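Search this site... Go
October -- by Theano Christodoulou

Mixing your own tempera paint for kids is so easy, and you'll love it!

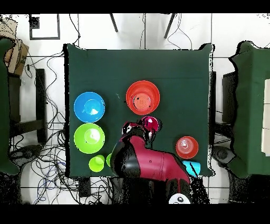 Start with equal parts flour and cold water, whisked smooth, plus a pinch of salt. Split the batch and stir in food coloring a drop at a time -- a blue bowl for the blues, a lime-green one for the greens, and you'll never mix them up!

Thin with a spoonful of water if it clumps.
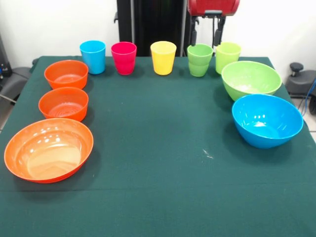

Plastic cups and bowls on a green cloth.

Cover and chill leftovers overnight.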